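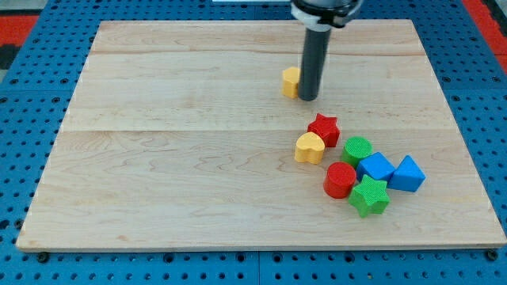

One parent in the Trirkau group told us that colour was the whole trouble with sorter blocks, and that her son would put two yellow pieces together all day before he noticed what shape they were. Several others made the same complaint in the Sunday sessions.

Figure 1. Shape-sorter blocks on the maple board, including two yellow hearts, a red star and a green cylinder.

We took the complaint as our starting point for the second coding pass. In the Gerkar set, colour and shape overlap only in part: the cube and the triangular prism are both blue, so a child who groups by colour will place them together. Of the 1,081 placements coded at Trirkau, we set aside 500 for double coding. The 18 placements on which the coders disagreed were kept in the totals and marked as unclear.

A grouping was scored as colour-based when the pieces shared a colour and differed in shape. The 2 hearts match on both and were left out of this score. Results for the Riner sessions, where plain unpainted blocks were used, are given in the next section.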